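Emaditz Announces Rhythm Game "Ovesby" and Opens the Official Website

Jul 13, 2019 — Emaditz today announced Ovesby, a new rhythm game for home consoles and PC. The official website is open from today. 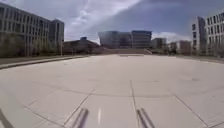 About the game

In Ovesby the player follows a group of street dancers who travel from one town to another and compete in open-air contests. Every song has its own dance, and the steps on the screen follow the drums, the bass or the voice, depending on the part which the player chooses before the song begins.

The game will include 40 songs at release. The music is written by the sound team Filham, who worked with Emaditz before on the puzzle game Dauda. Four of the songs are new arrangements from Dauda, and players who have saved data from that game will receive a costume set for the main character.

Modes

Story mode can be played alone. Contest mode is for up to four players, on one console or online. There is also a practice mode, where a song can be slowed down and any part of it repeated. Three levels of difficulty are open from the start, and a further one opens after the story is finished.

Comment from the director

"We wanted to make a game where you can miss a step and still enjoy the song," said Yến Phan, director of Ovesby. "In our first version the music became quiet after each mistake, and our testers did not like it. Now the music continues always — only the dancers react."

Closed test

A closed online test of contest mode will be held before release. There are places for 500 players. Registration is made on the official website, and an Emaditz account is necessary. The selected players will receive a message by email with a download code. Scores from the test will not be carried over to the full game.

Release

Ovesby will be released in January as a download and in a boxed edition. The boxed edition contains a soundtrack disc by Filham. Prices will be announced later on the official website.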